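Progress report: cloth perception and grasp planning
Project: Stalten, software work package
Period ending June
Prepared by Lihua Yu for Frerichs

This period went mostly into the perception side. The cloth segmenter was retrained and the grasp planner was moved onto the new message format. Bed work is the current task family.

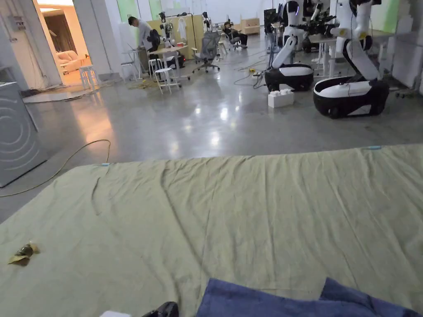
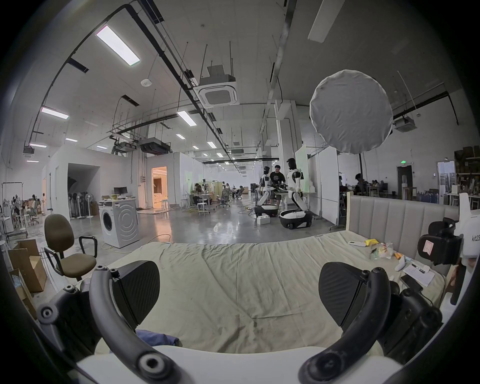
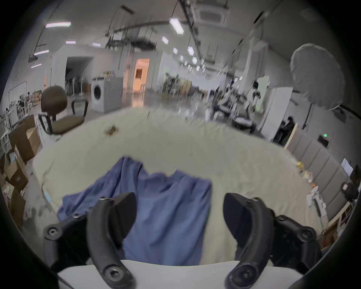 Blue cloth on the bed: one head view, two from the hand-held gripper.

The training set now stands at 3,000 episodes. Of these, 565 were rejected by the automatic sync check, nearly all for clock drift between the head and wrist streams. Vilém Štefanec rewrote the timestamp handling in the Lustska recorder — drift is now corrected at load time, and most of the rejected episodes should be usable again once they are reprocessed.

Fold and edge detection works well on flat cloth. It is still weak when the cloth is bunched up and the fingers hide most of it. The planner then picks a grasp point too far from the edge. We have 26 open issues in the tracker, and 2 of them block the next release.

The Holier replay tool can now step through a plan and show the mask it was based on. Playback is slow on long episodes.

Next period: reprocess the rejected set, close the blocking issues, and start closed-loop tests on the wheeled robots. No change to the budget is requested.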